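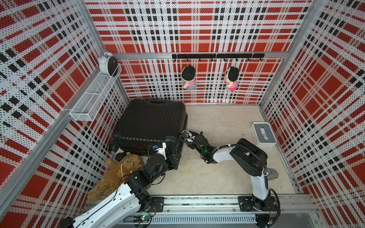 A reader from Jerside asks us if the two fishermen of the Stullovero are now home, because she read different things in different places. We receive many letters like this one, so we collected the answers on one page. Last change: 4th August.

Are the men home?
Yes. They arrived in Jerside by ferry and are with their families.

How long were they missing?
They drifted for 14 days after the engine stopped. The radio failed on the second night.

Who found them?
The cargo ship Farahani, on her way to Brullovden. An officer on watch saw their orange cover – it was tied over the cabin against the sun.

What did they drink?
Rainwater, collected in the same cover. They had also 9 bottles of water on board at the start.

Why did the search stop after 36 hours?
The coast guard says the wind was too strong for the small planes. The search began again later, but too far to the north.

Where is the boat now?
It was not possible to tow it. Ships in the area have received a warning.

Is this the same boat that was in trouble in June?
No. That was a sailing boat with four people, and it reached the port without help.

Can I send money to the families?
They have not asked for it. Please do not pay to collections you find online.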